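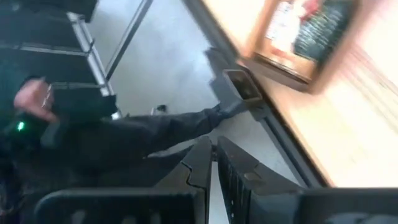 Version 2 of this card, dated March 4, 2018, replaces the earlier notes kept by the Nestgate room group.

# Plirkholm Room Inventory

The Plirkholm Room Inventory is a written record of the furniture, fittings and small goods kept in the ground floor workroom at Plirkholm. It is maintained by Ishbel Halliday on behalf of Nestgate and is intended for staff who set out the room, return items to their places or check stock at the end of March.

## Contents

The inventory holds 446 entries in a single table, `items.csv`. Of these, 217 concern small goods such as packets, mats and table dressings. The remainder cover shelving, tables, fittings and storage pieces.

| Field | Meaning |
|---|---|
| `item_no` | Number on the item's record |
| `name` | Everyday name, in the singular |
| `place` | Usual position in the room |
| `colour` | Main colour, judged by daylight |
| `state` | Good, worn or withdrawn |
| `remarks` | Free text, up to 50 words |

## Naming of items

Entries use the name a new member of staff would be likely to try first. A mat is entered as "mat, round" or "mat, square", and a plant by its leaf where the species has not been confirmed. Trade names are placed in `remarks`. The former Garside list used supplier codes throughout, and these have been kept in `garside_codes.csv` for older orders.

Packets are entered by outer size and colour. The picture or print on the face is noted only where two packets would otherwise share an entry.

## Places in the room

Positions are given from the door. "Wall" means the floor within one pace of the baseboard, "rack" means any shelf of the metal shelving, and "table" means the upper surface of a worktable.

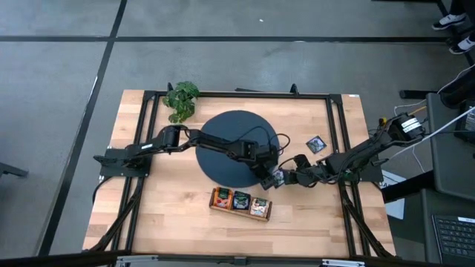

Items on a table are recorded in relation to the round mat where one has been laid. The mat goes down first, and small goods are placed on it or to its right. Plants belong towards the back of the tabletop. A plant which has been moved to another table keeps its number, and only `place` is changed.

The wood of a tabletop is described by shade alone – pale, medium or dark – until Damian Hubmann has completed the timber survey. Entries made before the survey should not be altered to give a species.

## Known gaps

- Items borrowed by the Sulex office are listed at their last known place.
- Colours of dark goods are uneven. "Dark blue", "blue-grey" and "charcoal" were used by different recorders and have not yet been reconciled.
- Hollow storage pieces standing on the floor were entered without their contents.
- The lower shelves were checked by Ferdinand Wieser alone and await a second reading.

## Corrections

Corrections should be sent to Cyrill Imhof in writing, quoting `item_no` and the field concerned. Withdrawn items remain in the table with `state` set to "withdrawn". Numbers are not used again.

Requests for a printed copy may be made to Gerardo Ignacio at the Nestgate desk. Printed copies omit the `remarks` field.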